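Forsyth "Guaranteed Sale" listing -- anyone read the whole agreement?

Selling Your Home > Agents and Commissions

plomier_4b wrote, 9:14 pm
We're getting ready to list our condo in the Plomier building and had two agents over. The second one is Catriona Dow from Forsyth. Nice enough, knew the building, didn't talk over my husband. Then she brought out the Guaranteed Sale program. If the place doesn't sell by the end of the listing, Forsyth will "buy or arrange the purchase of" it at a set price. The set price comes from a valuation tool called Simora.

What I've found in the paperwork so far:
Listing term is 12 months.
There's an enrollment fee of $2000, non-refundable, due when we sign.
There's a separate $400 "file administration" charge at closing.
The guaranteed price is "subject to adjustment following property condition review."

That last line is the one I keep going back to. Adjusted by whom? By how much? I asked and was told it's almost never adjusted. Fine, then take it out of the contract. She said she couldn't change the form.

Has anybody here been through one of these and had the guarantee pay off? I don't mean "my agent was great." I mean the place sat, the term ran out, and they wrote the check.
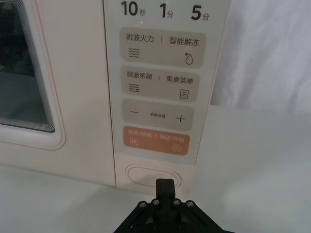 Microwave, door and control panel

Other agent is a one-man shop and offers none of this. He also wants six months and no money up front.

gravelpath replied, 9:31 pm
You've answered your own question. A guarantee with a price that the guarantor can change is an opinion about the price. I'd go with the one-man shop unless you have some other reason not to.

TwoDoorsDown replied, 9:40 pm
Not so fast. I sold through a program like this one, different company, and while we never had to use the guarantee it did help us. We were buying at the same time and the lender liked having something on paper. Depends what you need it for. Are you buying too?

plomier_4b wrote, 9:52 pm
We are, but not on any deadline. My mother has room for us and has said so more than once. So the lender thing is no use to me, although I can see why it would be to somebody else.

gravelpath replied, 9:58 pm
What lender treats that as a firm offer when the price can move? Serious question. Mine wouldn't take a letter from my own father without a bank statement stapled to it.

TwoDoorsDown replied, 10:06 pm
A local credit union. And ours had a floor written in. I should have said that the first time. If the Forsyth one has no floor then yes, it's weaker than what we had.

ex_broker_sal replied, 10:20 pm
I held a license for 19 years and worked at two shops that ran guaranteed programs. They're legal in most places and the good ones do pay. But understand what they're for. They get the phone to ring. Most homes priced anywhere near the market will sell inside a year, so the company is mostly insuring you against something that wasn't going to happen, and the guaranteed number is set low enough that you'd be unhappy to take it.

Things to look for:
Do you have to accept price cuts on their schedule to stay eligible? Usually you do. Miss one and the guarantee is void.
Do you have to buy your next home through them?
Who is the buyer named in the contract? "Arrange the purchase" usually means an investor who can walk.

If the answer to the third is "to be assigned" I would not pay a dime for it.

plomier_4b wrote, 10:41 pm
Went back through it with a highlighter. Yes to the price cuts, there's a table in Exhibit B. Yes to buying the next place with Forsyth, although that one says "or pay the waiver charge" and then the amount of the waiver charge is blank. And the buyer is "Forsyth or its designee."

So three for three. I'm a little annoyed that I had to dig for it. The brochure is eight pages of happy people on porches.

marlowe_k replied, 10:55 pm
Going to push back on the pile-on. I'm an agent (not Forsyth, different market) and a blank in a draft is a blank in a draft. It gets filled in before you sign. And the form is the brokerage's form, so an individual agent can't strike lines out of it at the kitchen table. That doesn't make her a crook. She can take it to her managing broker, which is how it's supposed to work.

gravelpath replied, 11:02 pm
Who called her a crook? People said the contract is bad. You can be perfectly pleasant and hand somebody a bad contract.

And the blank should have been filled in before it was put in front of a customer. If I left the price off an estimate I wouldn't expect anyone to be relaxed about it.

marlowe_k replied, 11:07 pm
"I would not pay a dime" was the tone I was responding to. But fair.

ex_broker_sal replied, 11:15 pm
I'd still not pay a dime. Tone and all.

Marlowe is right on one thing -- ask for the managing broker. Get the name off the listing agreement, it has to be there.

plomier_4b wrote, 7:48 am
It's there, Senthil Bhat. I sent him an email last night with four questions in it:
1. What is the lowest the guaranteed price can be adjusted to?
2. Who is the designee?
3. What is the waiver charge?
4. How many times has the guarantee been paid out by your office?

I don't expect much on number four.

Separately, does anyone know anything about this Simora valuation? It has our unit priced well above anything that's closed in the building, which is flattering, and I don't believe it. The place upstairs has the same floor plan and a better view and it sat all through May before they dropped it. You'd think a company that might have to buy my condo would be careful with the number. Unless the number going on the brochure and the number after "condition review" are two different animals.
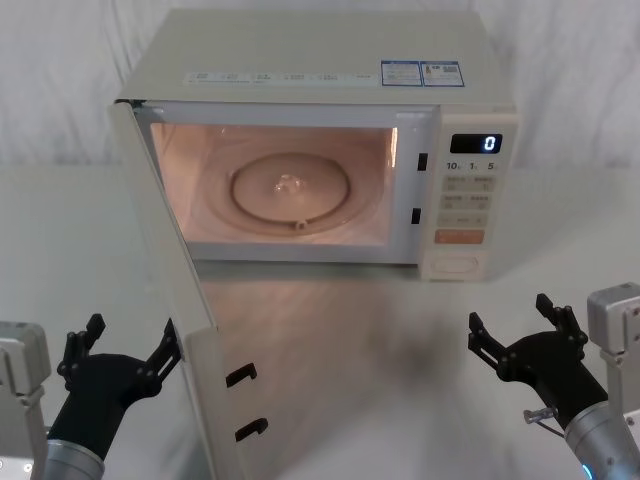

I also noticed it has us down for a second parking space. We've never had a second parking space. I told Catriona and she said the data comes from the county and will be corrected at the review. So the review can go and find that I don't own something I never said I owned, and take it off the price.

stairwell_c replied, 8:10 am
The parking thing would be enough for me. I had an online estimate count my crawl space as a finished basement. It took a long time to get anybody to fix it, and then the next month it was back.

Ask for the comps. If they can't name the units it used, you don't have a valuation, you have a figure.

TwoDoorsDown replied, 8:26 am
Agree on comps. Also check how you're signing. Ours came through on Eto and the exhibits were behind a separate link that you could skip. I very nearly signed without opening the price cut table. My wife caught it. Download the full packet and read it on paper.

plomier_4b wrote, 8:33 am
It IS Eto. And yes, Exhibit B was behind a link. I only have it because I asked for a printed copy.

marlowe_k replied, 8:45 am
To be fair to Eto, that's up to whoever sets up the packet. You can put everything in one document. I do.

gravelpath replied, 8:51 am
Then whoever set up this packet chose not to.

marlowe_k replied, 8:54 am
Or an assistant did it in a hurry. You really do assume the worst.

gravelpath replied, 8:57 am
With $2000 non-refundable on the table I do, yes.

plomier_4b wrote, 4:37 pm
Got a reply from Mr. Bhat, quicker than I thought I would. Short version:

1. No minimum is stated. "Adjustments reflect actual condition."
2. Designee is chosen at the time of purchase.
3. Waiver charge is "negotiable and would be discussed if applicable."
4. "We don't track that at the office level."

He did offer to knock the $400 off. He also offered a regular listing with no program, at six months, and I'll give him credit for that because it's the first sensible thing in the whole pile. I asked why that wasn't offered to begin with and haven't heard back on that part.

ex_broker_sal replied, 4:59 pm
Every office tracks that. If they had to buy a house, somebody signed for the money.

A regular six-month listing with the same agent could be fine if you liked her. Get a cancellation clause in writing, with the notice period spelled out, and make sure the protection period after it ends only covers buyers they name to you in a list.

stairwell_c replied, 5:12 pm
And make them fix the parking before it goes on the MLS, or a buyer is going to want that space.

TwoDoorsDown replied, 5:20 pm
I'd interview a third agent before picking. Two isn't much of a sample and one of them tried to charge you to get in the door.

plomier_4b wrote, 5:44 pm
Calling a third one in the morning. I still half like Catriona, for what it's worth, but I'm not paying for the program. The one-man shop sent over his agreement today and it's four pages, no exhibits. I'm reading it just as hard. He has a line in there about "marketing costs as incurred" with no cap on it, so I've already got a question for him too.

gravelpath replied, 5:49 pm
Get the cap before you ask him anything else.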